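Rainy Day Tips for Looking After Your Golf Gear at Home

August 13, 2022

I play a lot of golf and I play it badly, so I can't tell you much about your swing. What I can tell you is how to keep a bag of clubs going for years without spending a fortune, because I've been fixing and cleaning my own stuff in the garage since I joined at MacRitchie. People keep asking me for the same bits of advice in the parking lot, so I'm putting them all on one page and from now on I can just send the link!

Cleaning irons

Bucket, warm water, a squirt of dish soap. That's it. Fill it just deep enough to cover the heads and keep the water below the ferrule (the little black plastic collar where the shaft goes in). I let mine sit for 5 minutes, then go over the faces with an old toothbrush. Go along the grooves, then across, then along again. Rinse, and dry them with a towel right away, and I mean properly dry, down in the grooves and up around the hosel.

Please don't use boiling water. I did that once with a set of hand-me-down irons and two of the ferrules crept up the shaft and never went back. They still played fine but they looked drunk.

For dirt that's baked on, a wooden golf tee is the best tool you already own. Run the point down each groove. It won't scratch anything and when it goes blunt you throw it out. I keep a jar of broken ones on the bench just for this.

Light rust on an old wedge comes off with white vinegar and a scrunched ball of aluminum foil. Soak, rub, rinse, dry, and a tiny wipe of oil after. Raw-faced wedges are supposed to rust a bit, so leave those alone unless it bothers you.

Woods and putters

Never dunk a driver. Water gets in and then it sloshes at you all summer. Damp cloth, soft brush on the face, dry cloth, done. Paint scuffs on the crown sometimes turn out to be paint from something else, usually the cart or another club, and a dab of car polish on a fingertip will take those off. If you can feel it with a fingernail it's a real chip. I fill chips with matching nail polish, one thin coat, then another the next day. Shufen Meng, who I play with most weeks, has a dark green driver and it took us three drugstores to find the right bottle.

Putters just want a wipe. If yours has a soft insert in the face, keep solvents well away from it.

Grips

Dirty grips get slick, and then you squeeze too hard, and then you blame your driver. Wash them with warm soapy water and a washcloth, rinse under the faucet with the club head pointing up (hold a thumb over the hole in the butt end so water doesn't run down inside the shaft), and towel them off. If they're still shiny after that, go over them lightly with fine sandpaper. You only want to take off the glaze.

Replacing grips is much easier than people think. You need:

A hook blade or a utility knife
Double-sided grip tape
Mineral spirits or proper grip solvent
A tray to catch the drips
A vise with a rubber shaft clamp, if you have one
The new grips, obviously

Cut the old grip off away from your body. On graphite shafts use the hook blade and go slowly, because a straight blade can nick the fibers. Peel the old tape. It comes off so much better with a hair dryer on it for a minute! Lay on the new tape, fold the extra into the end of the shaft, pour solvent into the grip with a finger over the vent hole, slosh it around, pour it over the tape, and push the grip on in one go. Don't stop halfway to admire it. You have maybe a minute to twist it straight and then it starts to grab.
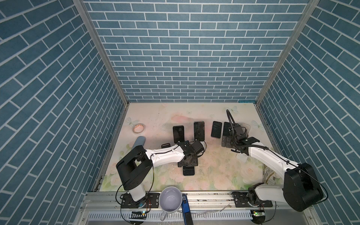
Stand the clubs up somewhere and leave them overnight before you hit anything. I know the package says a few hours. I've had one slide on me at the top of a backswing and I'd rather wait. Open the garage door while you're working, too, and keep the solvent away from the water heater. The rags should be spread out flat outside to dry before they go in the trash, never balled up.

If you want thicker grips, add an extra layer of tape under the lower hand. Try it on one club first. I did a whole set of 13 in one evening, hated it, and had to cut every one of them off again.

Shoes

Take the insoles out after every wet round. Stuff the shoes with newspaper, change the newspaper before bed, and keep them off the radiator and out of the dryer. Heat makes the glue let go and then the sole starts flapping around the fourteenth hole, which has happened to me in front of my entire family.

Grass stains on white shoes: baking soda and a little dish soap mixed to a paste, old toothbrush (a different one!), leave it on while you have a coffee, wipe off. Laces go in the wash inside a sock with a knot in it.

Stuck spikes are nearly always stuck because there's sand in the threads. Scrub around them with hot water, let them sit, then use the spike wrench and lean straight down on it while you turn. When you put new ones in, a little smear of petroleum jelly on the threads will save you the same fight next year.

Gloves

Don't ball your glove up in the bag pocket. I say this as someone who did it for years and bought a new one every month. Smooth it flat, put it back in the sleeve it came in, and let it dry out of the sun. I rotate two on hot days and clip the resting one to the outside of the bag.

Leather ones that have gone crunchy can sometimes be saved. Put the glove on, dampen your hands just a little, and work the leather with your other hand until it softens up, then let it dry flat. Synthetic gloves can go in cool water with mild soap. Skip the fabric softener or you'll be throwing clubs into the pond by accident.

Balls

I wash found balls in the same bucket as the irons, after the irons. If they've been in a pond a while, add a splash of vinegar and let them sit. My neighbor Sointu Hyvönen puts hers in a mesh bag and runs them through the dishwasher on the top rack, and they do come out beautiful, but the noise is something else and I wouldn't do it with balls you care about.

Sort them as they dry. Egg cartons are great for this, and they stack. Good ones go in the bag, scuffed ones go in the practice tub, and anything cut goes in the trash. My practice tub holds 100 and that's plenty for the net in the backyard.

The bag itself

Empty it completely once a season. All of it, every pocket, upside down on the driveway and shaken. In mine last time I found 18 ball markers, a granola bar I'm not going to talk about, and the good pencil sharpener from the kitchen. Vacuum the pockets with the crevice tool, then wipe inside and out with a damp cloth and leave every zipper open until it's bone dry.

Sticky zippers: rub a candle stub along the teeth, both sides, and run it up and down a few times. A pencil works too if the zipper is black. For a torn pocket lining I use a curved upholstery needle and dental floss (unwaxed is easier to knot), and it holds better than the original stitching ever did.

Towels get washed on their own, no softener, and hung up. Umbrellas get opened in the tub after rain and left there until someone complains.

Push cart

Hose the wheels, but don't aim the hose straight into the axle. Pull the wheels off once or twice a summer, wipe out the old gunk and hair and grass, and put on a drop of light oil. If the cart pulls to one side, look at the front wheel adjustment before you do anything else. On mine it's a little knob, and a quarter turn fixes it.

If the foam on the handle has gone to crumbs, slit it off, clean the bar with rubbing alcohol, and wrap it with tennis overgrip or bike handlebar tape. Start from the outside and work in, so the edges don't peel up under your palms.

Where to keep it all

Indoors if you can manage it. The trunk of a car in August gets hot enough to soften the epoxy that holds the heads on, and a damp shed will rust everything that can rust. I have a bit of scrap lumber across the back wall of the garage with dowels in it, felt glued on the dowels, and the clubs hang there in order so I can see if one's missing. The bag stands underneath on an old boot tray.

If you don't have the wall space, a tall laundry hamper with a cut-up pool noodle standing in it will hold a surprising number of spare clubs. Put a brick in the bottom first or it'll tip over the first time you pull out a long one.

Somebody asked me last week about head covers, so quickly: knit ones in cool water, rolled in a towel and dried flat. The leathery kind just get a wipe and a bit of shoe cream. And check inside them for spiders if they've been in the garage all winter. I do mine on the driveway at arm's length.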